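Otico Community Rooms, Gotville
October 13, 2024

1/ Otico is pleased to confirm that the shared tables in the Gotville rooms will follow a new cleaning routine from November. All groups holding a booking are asked to read this thread before their next visit.

2/ Every table is to be wiped by the group that has used it, before the room is handed back. Please allow 12 minutes at the end of each session. Bookings remain 60 minutes long and the cleaning time is included.

3/ Sponges are kept in the cupboard by the sink. Use the soft side only on the pale tabletops. Scouring pads have left marks on two of them and are no longer supplied. 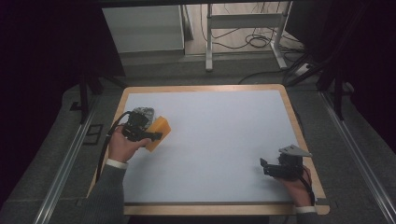 Sponge at the table, Gotville rooms.

4/ Wet the sponge, wring it out well and work from the far side towards yourself. The light wooden borders should be wiped last and dried with a cloth. Standing water lifts the finish.

5/ Cleaning liquid is supplied by Pletuso. The correct measure is 50 ml to a full bucket. Stronger mixtures leave a film and do not clean any better.

6/ Please do not use wet sponges on the carpet. Spills on the floor should be blotted with paper towel and entered in the room book.

7/ Groups in the Chae room should note that its tables are older and must be dried straight away.

8/ An order for 500 replacement sponges has been placed. Until it arrives, kindly rinse each sponge after use and return it to the rack.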